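Section 2. Steamer task, buns to plate

1. Square plate in front, basket behind it, lid flat on the right. Lid stays off. 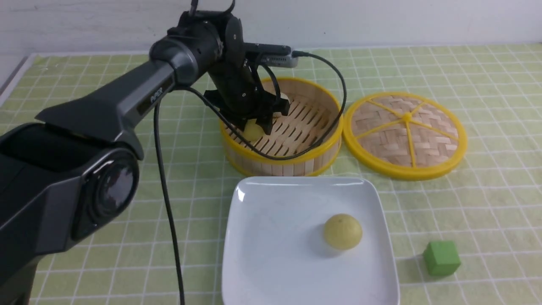 Fig. 1. Gripper at the bun in the steamer, another bun on the plate.

2. Load three buns. Leave gaps, fingers need room.

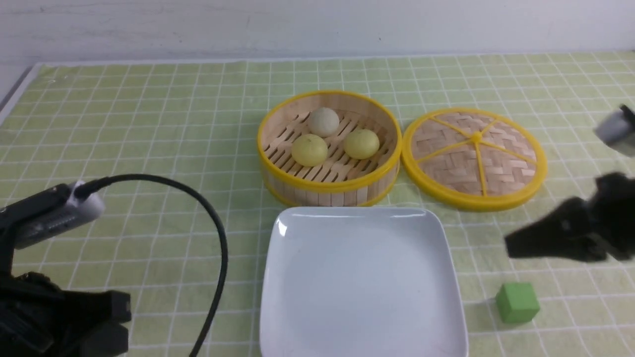
Celilora Home Chores Team

3. Check cable slack before homing. CAUTION: hands out of teh basket.

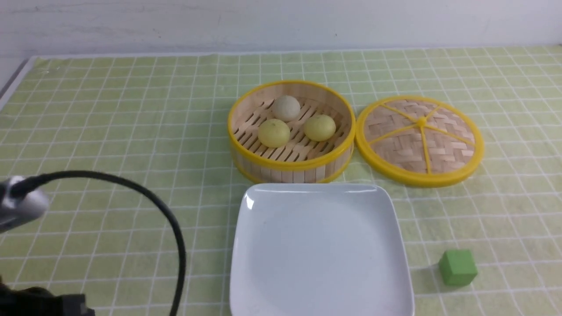 4. Run at 20 percent speed. Squashed bun = fail, log it.

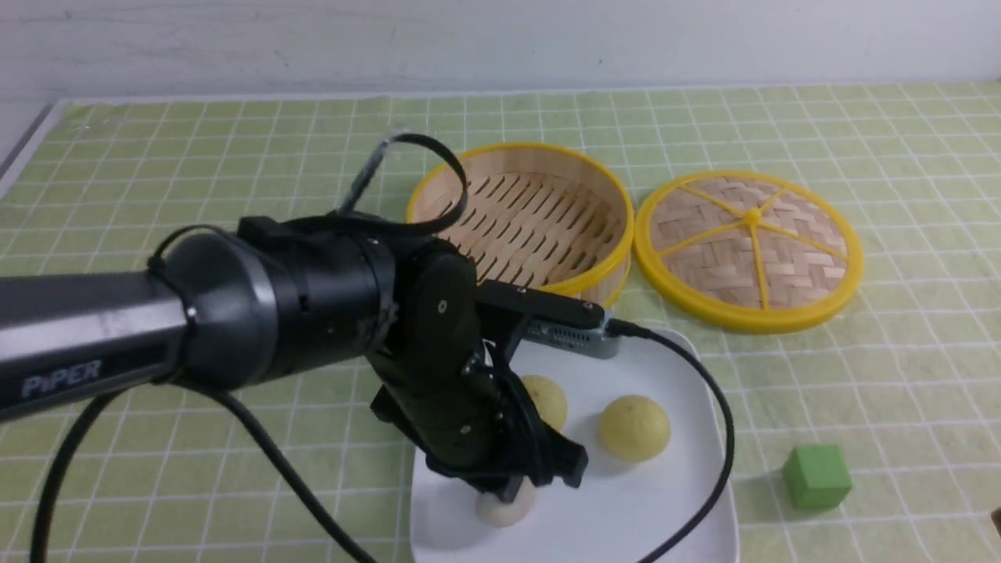 5. Stop, reset, repeat 10 times. Can it do kitchen work yet? Slowly, with somebody watching. Lid closing not suported.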